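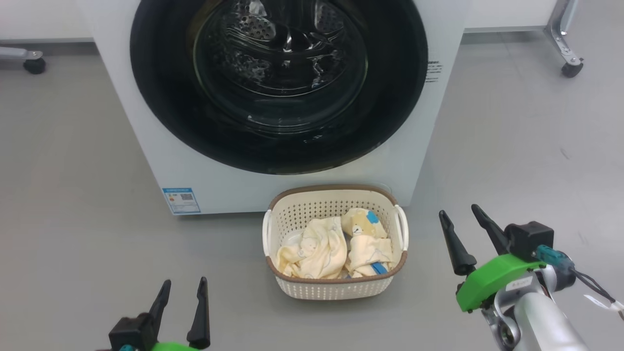
Endbridge Household Wash Log

README

This folder holds a set of laundry records kept by households in Endbridge. Each row is one wash load. The log covers what went in, which program was picked, how much detergent was used, and how the load came out according to the person who did it. The text files are plain CSV and open in any spreadsheet program.

Last edited 7/8/19.

What is in the folder

loads.csv: one row per load, 1,048 rows
households.csv: one row per household, 112 rows
fabrics.csv: lookup table for the fabric codes used in loads.csv
stains.csv: one row per stain that somebody wrote down, 208 rows
form.pdf: the paper form as it was handed out
changes.txt: list of corrections made after the first release

The files join on household_id and load_id. Not every household in households.csv has loads. A few signed up and never sent a form back, and they were left in so that the response rate can be worked out.

How the records were collected

Forms were left with households on both sides of the river and in the two apartment blocks on Rustad Street. People were asked to fill in one line per load for 6 weeks. Most did it by hand and the sheets were typed up later. A smaller group used a spreadsheet with the same columns.

The person doing the wash filled in the line. In shared homes that could be several people, and the form does not separate them. If two housemates disagree about what "half full" means, the log will show both opinions under one household_id.

Nothing was measured with instruments. Load size is a judgment by eye. Detergent is in capfuls or scoops as written, and the caps differ from one bottle to the next. Do not convert these to milliliters.

Columns in loads.csv

load_id: number, unique
household_id: number, matches households.csv
day: day of the collection period, counted from the first day the household wrote anything down
start_hour: hour the machine was started, 0 to 23, blank if a delay timer was used
fabric: code, see fabrics.csv
size: quarter, half, three-quarter, full, over
temp: temperature setting as chosen on the machine; "cold" is kept as a word
program: program name as written by the household
detergent_type: powder, liquid, pod, none
detergent_amount: free text
softener: yes, no
prewash: yes, no
spin: spin speed if the person wrote it down, otherwise blank
dried_how: line, rack, dryer, mixed
rewash: yes if the same items went straight back in
notes: free text, lightly edited

Columns in households.csv

household_id: number
people: number of people living there
children_under_5: yes, no
machine_type: front or top
machine_age: under 2 years, 2 to 8, over 8, unknown
machine_location: kitchen, bathroom, basement, shared laundry room, other
water: hard, soft, do not know

Machine make and model were asked for on the form but are not released. The answers were too patchy to be of much use, and in a couple of cases they would have pointed to a single household.

Fabric codes

Mixed loads are coded by whatever made up most of the load. Towels and bedding have their own codes even when they are cotton. Wool and silk share a code, as there were too few of either. Work clothes are a separate code if the household called them that, whatever they were made of. The Flasen side of town has a lot of these, mostly from the bakery and the boatyard.

Program names

These are a mess. The same cycle can be written as "quick," "fast," "daily short," or just a number off the dial. The program column keeps the original wording. A second column, program_group, sorts it into cotton, easy care, delicate, quick, eco, rinse only, spin only, and unclear. If you only need a rough split, use program_group. If you care about eco cycles in particular, read the original column too, because some people wrote the eco setting in the notes and left the program box as "cotton."

Known problems

The start_hour column has a bump at 12. Some of that is real and some of it is people who wrote "12" for midnight. We fixed the ones where the notes made it clear.

Rewash is undercounted. Several people said later that they had left out loads that sat wet overnight and went through again.

The answers on water hardness do not agree with each other even for neighbors on the same street. Use the street supply data from the town if you need this.

One sheet was typed in twice. The duplicate rows were removed in the second release and are listed in changes.txt.

The quarter-size loads are mostly from single-person homes, and those homes are a small share of the log. Be careful with averages here.

Stain records

stains.csv was an extra page, and most people skipped it. It has the type of stain, how long it had been there, what was done before washing, and whether it was gone, fainter, or the same after drying. Grass, coffee, and tomato make up the bulk. "Unknown" is a valid stain type and is used often. Where a household tried more than one treatment, they are listed in order with a semicolon between them.

Cleaning the files yourself

Blank means the person left it blank. There is no special code for missing values. The letter x in the notes means a word could not be read. Commas inside notes are kept, and the field is in double quotes, so a simple split on commas will break those rows.

Sorting script

The small script that builds program_group is called turik and sits in the tools folder. It is a word list and a few rules. Run it on loads.csv and it writes a new file next to it, leaving the original alone. If you add words to the list, put longer phrases first or "cotton short" will end up under cotton.

Use and sharing

The log is free to use for teaching, research, or curiosity. Please name it as the Endbridge Household Wash Log and say which release you used. Do not try to work out which home a household_id belongs to. If you find a row you think gives someone away, send the load_id and it will be taken out in the next release.

Corrections

Send the file name, the load_id, the column, and what you think it should say. Typing errors are checked against the paper sheets, which are kept in the box room at Rustad Street until the third release is out. Changes to free text are only made when the sheet clearly says something else.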